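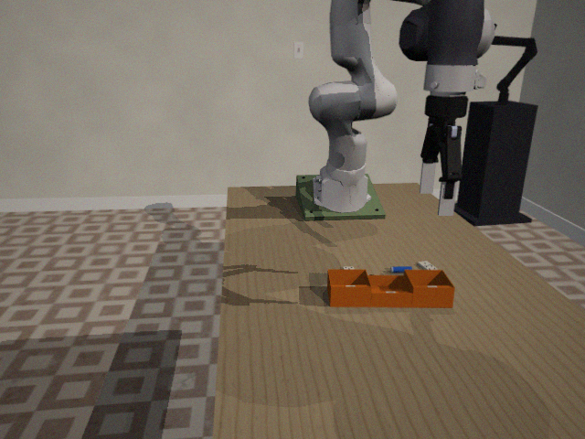

Treledon Hardwax Oil for Tabletops and Benches
Made by Zusteck, sold in 400 ml and 1 liter cans

If you've ever sanded a tabletop down to bare wood and then stood there wondering what on earth to put on it, this is the finish we'd hand you first. Treledon is a blend of plant oils and hard waxes that soaks into the grain and leaves a low, soft sheen on top. You wipe it on with a cloth, you wipe the extra off, and you go and have your lunch. No brush marks, no bubbles, no dust nibs the size of peppercorns!

We've stocked it since the shop was one room on Thambiah Street, and it's still the can we reach for when we refinish our own counters (the front one gets keys, coffee and the occasional dog on it every day, and gets a fresh coat each February).

What it does well

It keeps wood looking like wood. Maple and ash stay pale, with a slight warmth. Oak goes a shade deeper. Walnut turns the color you hoped it would be when you bought it. If you want no color change at all on very pale wood, ask for Treledon Pale, which has a touch of white pigment to balance the warming.

It also repairs beautifully, and this is where we get a bit carried away. Varnish is tough until it chips, and then you're usually sanding the whole top. With a hardwax oil you scuff the damaged patch by hand, rub in a teaspoonful, buff it, and the edges of the repair blend into the rest. Sumaiya Uddin did the cutting table in her dress studio with it and touches up the corner where the iron sits a couple of times a year. She still has most of her first can left.

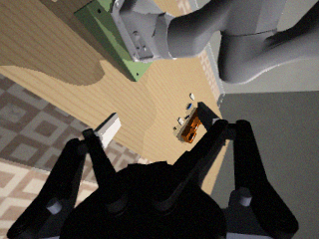

Coverage is generous. A 400 ml can does one coat on a big dining table, top and underside, with some left over for the legs. Do coat the underside, even if you only do it once. A top that is sealed on one face only takes up moisture unevenly and can cup.

How to put it on

Sand to 120, then 150, and stop there. We know it's tempting to keep going, but wood polished up to 240 or finer closes up and the oil sits on the surface looking patchy. Vacuum well and wipe with a dry cloth.

Stir the can from the bottom. The waxes settle, and shaking only makes foam.

Work in sections about the size of a tea tray. Rub the oil in with a lint-free cloth or a white pad, wait ten minutes, then wipe off everything that hasn't soaked in. Go over it again with a clean cloth. The surface should feel almost dry under your palm. Leave overnight with a window open and repeat. Two coats for a desk, three for anything that will see wet glasses.

Light use after 24 hours. Keep water and hot dishes off for a week, and don't cover it with a tablecloth in that time.

Please be careful with the used cloths. Oily rags can heat up and catch fire by themselves when they're balled up. Lay them flat outdoors until they're stiff, or soak them in water and put them in a lidded metal can.

Details

Item number: 1184
Sizes: 400 ml, 1 liter
Sheen: satin-matte
Colors: Clear, Pale, Smoke
Recoat time: overnight at room temperature
Cleanup: mineral spirits
Shelf life: two years unopened

Goes well with

Erko white pads, pack of five. Thin, firm, and they don't shed.
Erko wood soap. Weekly care, a capful to a bucket.
Zusteck sanding block, cork faced.

From people who use it

"Did a beech workbench in the garage. I was ready to be disappointed and I've now done the shelves, the stair treads and a cheese board." Rezaul Siddiqui

"Nice finish, but leave yourself more time for wiping off than you think. My first coat was sticky for days and I had to go back over it with a little fresh oil and a pad. Second coat was perfect." Mitali Sarkar

Is it safe for a kitchen table? Yes, once it has fully cured, and give it the full three weeks before food touches the wood directly.

Can it go over old varnish? No, it has to reach bare wood. Over old oil is usually fine after a light sanding, but try a spot underneath first.

Not sure which color? We have over 52 sample boards behind the counter, and Sakda will happily oil an offcut of your own wood if you bring one in before 4 p.m. Pick it up the next morning and look at it in your own kitchen, at your own window.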